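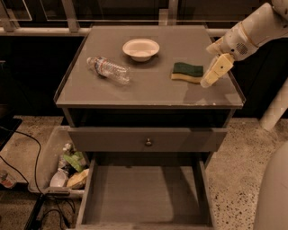
A bottle, a bowl and a sponge on a grey nightstand, with the bottom drawer open.

The nightstand is the worst-used piece of furniture in most homes, and I think the drawers are to blame. People buy one with two drawers, put a lamp and a book on top, and then pile everything else up there as well. The drawers hold a dead phone charger and a birthday card from years ago, or they hold nothing.

I rented furnished places for a long time and have lived with plenty of these. The one I have now is a Vosley, bought second-hand in Rurkuvcombe for 105 dollars, and for the first year its bottom drawer stayed empty. Meanwhile the top had a water bottle, a bowl with toast crumbs in it, two pairs of glasses and a sponge I had carried in to wipe up a spill and never carried out again. I was stepping around a perfectly good drawer to look for somewhere to put my socks.

My view is that the top of a nightstand should hold what you reach for in the dark, and very little else. For me that means water, glasses and the alarm. A bowl is kitchen property. So is a sponge, and a damp sponge left beside the bed will smell by the weekend. Neither one should go in the drawer either. The most common tidying mistake I see is treating a drawer as a place to make things disappear. A dirty bowl in a drawer is still a dirty bowl, and now you have forgotten it.

Water bottles are harder. A thin plastic one gets knocked on its side and rolls, and a raised edge on the tabletop only helps so much. I gave up on them and use a heavy glass with a saucer over it. If you prefer bottles, the lower drawer is a sensible place for a spare, provided the cap is tight.

The usual argument against using the bottom drawer is that it is awkward to get at from bed. I accept that. You have to lean out and feel for the knob, and if the runners are cheap it sticks. That makes it right for things you want once a week or less: spare pillowcases, the hot water bottle, winter socks, the manual for the alarm clock. The top drawer can take the tissues and hand cream.

Some people will tell you to buy organizers. Gunawardena sells a set of 12 little fabric boxes for this exact purpose, and Fletero will deliver them to your door. I bought the set and used three. A drawer that size needs a shoebox lid at most, and it costs nothing.

I would also leave some of the drawer empty. There is pressure now to fill every bit of storage in a small flat, and I don't agree with it. If you are sick for a few days, or somebody comes to stay, you will want room to clear the top in a hurry.

Mine now has pillowcases on the left and socks on the right, with a gap between. The sponge went back under the kitchen sink, where I have since bought it some company.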